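Looking after a two-armed sorting cell: what I do, in the order I do it

I look after one cell. It has two white arms with a black two-finger gripper on each, a table, and whatever we happen to be sorting into baskets that month. Before this I fixed sewing machines, so a lot of what follows is sewing machine thinking (clean it before you adjust it, and write down what you adjusted!). People keep asking me for my list, so I've typed it up the way I use it.

Finger pads first

Start with the pads, always. They do all the touching, and they pick up everything: lint, dust off cardboard, that gray film that comes off plastic bags. I wipe ours every morning with a lint-free cloth barely dampened with rubbing alcohol, then go over them again with a dry one. Don't soak them. I soaked a set once, overnight, in a jelly jar, and the edges lifted and curled like old linoleum.

While you're down there, put a thumbnail against each pad and push sideways. It shouldn't creep. If it does, peel it, scrape the old adhesive off with a plastic scraper (a dead gift card is perfect) and stick down a fresh one. Press it for a full minute. I count out loud because I cheat otherwise.

Bright green pads are my favorite, for the simple reason that dirt shows up on them right away.
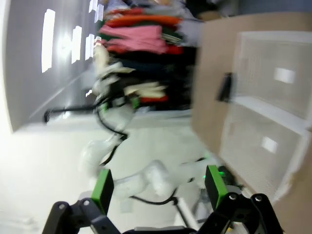
Photo: Tin-yau Hsu, Grurnmont

Next come the pivots. Each finger is a little stack of linkage plates with round bolts through it, and those bolts like to walk. My trick is a paint pen: one thin line across the bolt head and onto the plate, so when the line doesn't line up anymore, you know. It takes ten seconds to look over both hands with a flashlight. If one has moved, back it out, put a tiny dab of medium-strength threadlocker on it, and snug it up to whatever your manual says. Too tight is as bad as too loose here, the finger goes stiff and you'll think the motor is dying. Ask me how I spent the Fourth of July week.

Work the fingers by hand with the power off and locked out. Feel for grit. You want it smooth the whole way, and both sides should feel the same. I don't oil ours at all, by the way. Oil and clothing lint make felt.

Cables

Oh, cables. If I could only check one thing on an arm it would be the cables, and I'd do it with the arm in its most awkward pose and not its parked one. Everything looks fine parked! Jog it slowly to the far corners of its reach, stop, and look at the loops. You're hoping for a lazy curve with some give left in it. A loop that has gone straight is pulling on its plug, and a loop that hangs way down will catch on a basket handle sooner or later.

Use hook-and-loop straps, never zip ties. Zip ties get cinched too hard, and then somebody goes after them with side cutters and nicks the jacket (me, twice). I buy the Stondley straps on the big roll and cut them long, so there's a tail to grab. Put a strap on either side of a joint and leave the joint itself free. Then run your fingers down the whole cable feeling for flat spots or a place that's gone shiny from rubbing. Shiny means move the strap.

One more thing about slack. When you add any, add it, jog the arm again, and only then tidy up. I-hsuan Tse taught me that, after watching me make a beautiful neat bundle that came an inch short at full stretch.

Setting up the table

Most of the "the robot is acting funny" calls I get are table problems. A basket got nudged, or somebody swapped in a different one that's a hair taller. So before I open the laptop I do this:

Wipe the table down and let it dry.
Set the baskets in their spots, touching if they're meant to touch. Ours have little labels in the bottom, and I turn them so the labels read the same way every time.
Mark the corners with low-tack tape. Four small L shapes, not a whole outline, or you'll be peeling tape all afternoon.
Push down on each basket and try to slide it. If it skates, put a bit of rug gripper under it, the cheap waffle kind.

Perforated baskets are light and cheap and you can see into them from the side, which I love, but a finger tip can find its way into one of those holes. Keep your drop point well up over the rim and toward the middle. I set ours high and come down in small steps until things land softly, then I leave it alone.

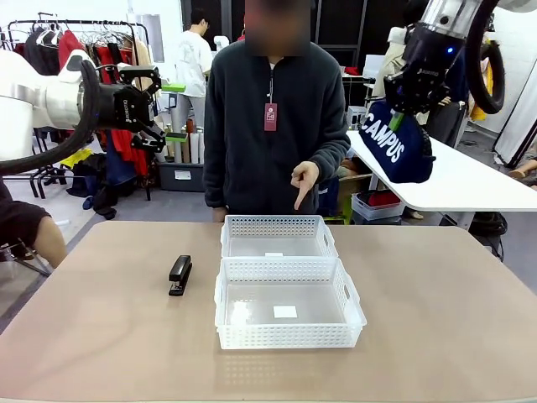 Bags are harder than boxes, and I'll say that to anyone starting out. A box has the decency to stay the same shape. A cloth bag swings and folds over, and it goes down on its side or its corner depending on its mood. What helped us was slowing the last stretch before the release, and waiting a beat over the basket so the swinging dies down. It costs a little time per bag and saves you the fishing-out. Grab near the top, where the cloth is doubled up, and keep dangly tags away from the pads if you can. A hard plastic tag between two pads feels like a good grip to the gripper right up until it slips.

Talk to your helper, too. Before anybody's hand goes over the table, the arms are stopped, and whoever has the pendant says "stopped" out loud. Then point at what you mean. "That basket" has cost me more arguments than any software bug. Front and rear, that's what we settled on, and it's written on the clipboard so new people use the same words.

Badges on lanyards: tuck them in before you lean over anything that moves. Same goes for hoodie strings.

My drawer of stuff

Lint-free cloths, paint pen, flashlight, hex keys (the Rätsep set with the long arms, which reach the inside bolt without skinned knuckles), spare pads, straps, plastic scraper, threadlocker, and a notebook. The notebook matters the most and gets stolen the most. Mine is up to page 69 and it's mostly bolts.

Write the gripper settings in it whenever you change them. On ours the closing force goes up to 255, and it is so tempting to crank it when something slips. Clean the pads first! Nine times out of ten that's all it was. If you do turn it up, jot down the old number next to the new one, so you can go back when you start crushing things.

I swap the pads on both hands together even if only one looks tired, so they wear evenly. Old ones go in a coffee can, and I cut them up to put under the feet of my sewing machine at home.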